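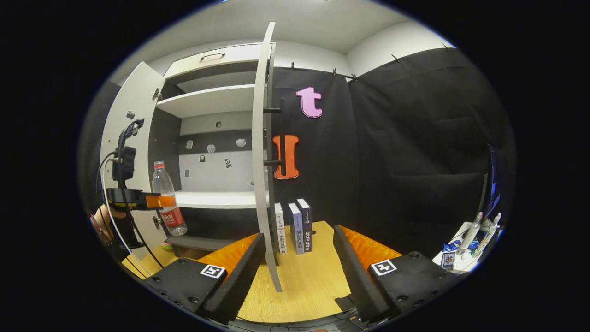 Ticket: Episodes rejected at intake, "start state not met"
Component: collection procedure, cabinet tasks
Site: Covcombe
Priority: 4
Status: Resolved, procedure amended

Summary

Episodes recorded at the cabinet station with the hand-held gripper are being rejected by the Povent intake check. The reject code is START_STATE. Operators report that the station was set up according to the written procedure. The same procedure is in use at the Drelum site, which has no rejects of this type.

Environment

Station: white cabinet on wooden table, black backdrop, hand-held two-finger gripper with a marker on each finger
Procedure: Yordanov station rules, section 4, "Resetting between episodes"
Intake: Povent, default profile
Batch size: 2000 episodes

Steps to reproduce

Set the cabinet to the start position with the doors open.
Place the bottle on the lower shelf.
Hold the gripper with the fingers open toward the table and start recording.
Finish the task, stop, upload.
Intake returns START_STATE on part of the batch. The rest pass.

Expected: all episodes with a correct reset pass.
Actual: rejects appear in runs. Once a run starts, it continues until the operator changes.

Log

Entry 1, August, 9:40 a.m.
Ticket opened by station lead. Gripper recalibrated before filing. No change in reject pattern. Both finger markers detected in all rejected files, so tracking is not the cause. Reject code confirmed as START_STATE and not TRACK_LOSS.

Entry 2, 10:15 a.m.
Compared passed and rejected episodes from the same station. Objects are the same in both sets. The difference is the angle of the right cabinet door. In passed episodes the door is fully open at the first recorded sample. In rejected episodes it is open but still short of the stop.

Entry 3, 11:05 a.m.
Read section 4 as issued. Text: "Doors open, objects in place, hands clear." No angle is given for the doors. No position is given for objects on the shelf. "Hands clear" does not say clear of what. An operator can follow this line and still produce a reject.

Entry 4, 1:30 p.m.
Asked Drelum how they reset. They push each door to its stop and have a strip of tape on the table under the door edge. The tape is not in the rules. It was added locally and never reported. This explains the difference between sites. Drelum has been asked to file local additions as change requests from now on.

Entry 5, 2:20 p.m.
Second finding, separate from the reject code. A person's hand and forearm can be seen near the base of the clamp stand in the reviewed view of the station. Intake does not check for this. The rules do not say whether a second person may reach into the station while the gripper is being positioned. Two readings are possible:
a) "Hands clear" applies from the moment recording starts.
b) "Hands clear" applies from the moment the gripper is raised.
Covcombe operators use (a). Drelum uses (b). Reading (b) is adopted. It costs a short wait per episode and gives one rule for both sites.

Entry 6, 3:45 p.m.
Discussed whether to widen the door tolerance in the Povent profile. Rejected. The tolerance was set for the downstream task and a wider value would hide bad resets. Profile stays at default. Fix goes in the procedure.

Entry 7, 4:10 p.m.
Tape applied at Covcombe under the right door. Test set recorded by 5 operators using the amended text below. No START_STATE rejects. One file failed on upload timeout, unrelated, re-sent and accepted.

Root cause

Section 4 described the start state in terms that could be met in more than one way. Intake accepts only one of them. Neither the operators nor the intake check were at fault.

Resolution

Section 4 replaced with the following.

4.1 Move each cabinet door to its stop. The lower edge of the right door must line up with the tape on the table.
4.2 Place the task object on the shelf mark, label facing the operator.
4.3 Do not move books, backdrop letters or the clamp stand between episodes. If one is moved, log it and start a new batch.
4.4 All hands other than the operator's leave the station before the gripper is raised. They stay out until recording has stopped.
4.5 The operator says "set" before starting. If the helper has not answered, do not start.

Rejected episodes are not to be relabeled or trimmed to pass intake. Keep them in the reject folder with the original code.

Follow-up

Tape position to be added to the station drawing. Open.
Shelf mark to be applied at both sites. Done at Drelum, open at Covcombe.
Povent request filed for a hand-presence warning before first sample. No date given.
Other sections of the Yordanov rules to be searched for "in place" and "clear" used without a reference point. Section 6 has one instance, covered in its own ticket.

Reopen this ticket if START_STATE appears on a batch recorded under 4.1 to 4.5. Attach the first rejected file and the operator log for that batch.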